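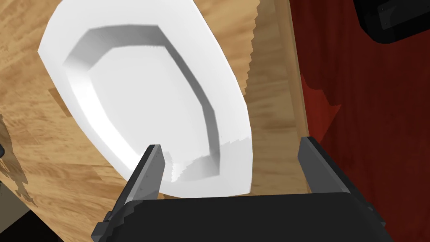 Speaker notes: moving our message queue without stopping the shop

28/07/2024
By the platform team, Feteck

Opening (keep it short)

Say hello, say which team we are, and say what the talk covers. It is about moving one busy message queue from an old broker to a new one while orders kept coming in. The old one was a Nurkska cluster. The new one is Matić, which we run ourselves on containers. Vullby is our internal name for the bit of code that sat between them.

Ask for a show of hands: who runs a queue they are afraid to restart? Wait for the hands. Then go on.

Where we started

The Nurkska cluster had been set up before most of the team joined. It carried orders, stock changes, emails and a lot of things that should never have been on a queue in the first place. When we made the first list we found 231 topics. Many had no owner written down. A fair number had not carried a message in months, but we could not tell which were dead and which were only used at year end.

Do not spend long on the naming mess. People will laugh, and then we lose five minutes.

The reason for moving was support. The version we were on was going out of support in November, and the upgrade path meant a full stop of the cluster. We looked at doing the stop overnight. The stock service has customers in other time zones, so there was no quiet hour long enough.

What we tried first

The first plan was to have every service write to both brokers. We gave up on this after two services. Writing to both sounds simple until one write works and the other fails. Then you need a rule for what to do, and each team wrote a different rule. We also had services in four languages, so any shared library had to be written four times.

If someone asks about transactions across both brokers: we looked at it, it was too slow for orders, move on.

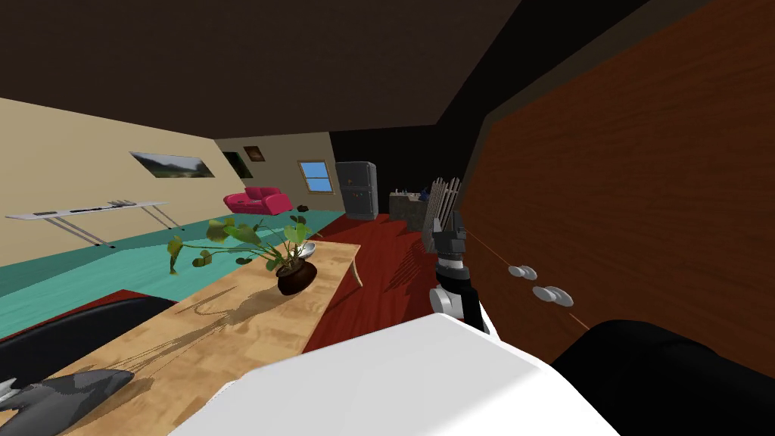 Rendered view: robot arm and wooden door panel.

What Vullby does

Vullby is a bridge. It reads from a topic on the old side and writes the same message to the new side. It keeps a record of the last message it copied, and it adds a header with the old message number. The header matters later when we talk about duplicates.

It does nothing else. We had requests to make it filter, rename and reshape messages on the way through. We said no to all of them. Each topic was either copied or not copied, and you could look at one page to see which.

We moved the readers first. Once every reader of a topic was on Matić, we moved the writers. Then we turned the bridge off for that topic. Going in that order meant a reader could go back to the old side at any point up to the writer switch.

Pause here and show the order again on the slide. In the practice run people mixed this up.

Duplicates and ordering

We promised teams that no message would be lost. We did not promise that each message would arrive once. If the bridge restarted, it could send the last batch again. The batch size was 100, so a reader had to cope with seeing up to that many messages a second time.

Most services were fine. The email service was not. It had no check for messages it had already seen, and customers got the same delivery notice twice. We added the check using the old message number in the header, and after that we tested every reader by restarting the bridge on purpose before signing off the topic.

Ordering was kept within a partition. We used the same number of partitions on both sides, even where it was clearly too many, and left changing that for later. It is still on the list.

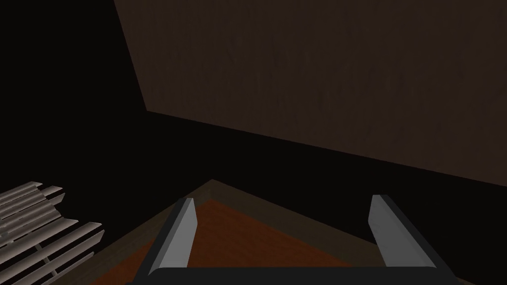 The other thing that cost us time was monitoring. Our old alerts looked at how far behind each reader was, and that number meant something different on the new side. For a while we had alerts firing when everything was fine. We switched to measuring the age of the oldest unread message. It is the same on any broker, and people outside the team understand it.

Numbers slide

The move took roughly 19 weeks from the first topic to the last. Full rollbacks: 2. Both were down to client timeouts set too low, and both were done by changing one setting and restarting the readers.

Do not compare running costs. The old figures include hardware we shared with other teams and we would be guessing.

What we would change

Find the owners before writing any code. We did it alongside, and it held us up near the end, when the only topics left were the ones without an owner.

Test the bridge restart on the first topic, so the email problem shows up early.

Delete unused topics before the move. We copied some of them over and then deleted them on the new side, which was wasted work.

Questions

Likely ones: why not a hosted service (data location rules in our contracts), is Vullby open source (no, it is small and tied to our config), and would we use the same method for a database (no, different problem). If there is time left, show the topic status page from the test cluster. The live one has customer names in it.

Related talks
Running stateful services on containers
Alerts that people read
A short history of our build system
Retiring old clusters: checklist

Contact the platform team | © Feteck 2024 | Back to top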